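Progress report to Mercado Travel Fund: Pernero to Fliltonley ferry link
Prepared by Renato Pangilinan, Markwood Ferries

The dock repairs at Pernero are done and the ramp passed inspection. 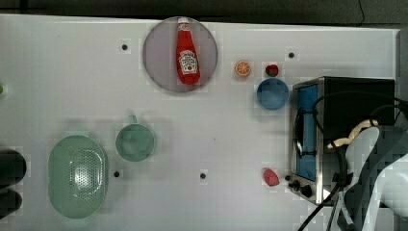 Page last changed: September 11, 2020

We have run five trial crossings with the smaller boat. Two left late - both were held up by baggage loading. Kenneth Macaraeg has moved the check-in desk closer to the gate.

Ticket sales are not open yet. The fare will be 300 pesos one way, with 20 seats per trip held for island residents.

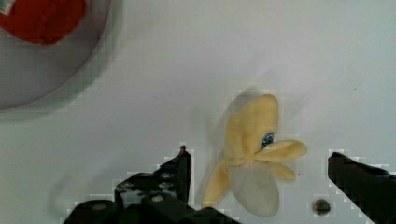 The port office at Fliltonley still has to sign the berth agreement. We expect to start regular service in November and will send the final timetable before then.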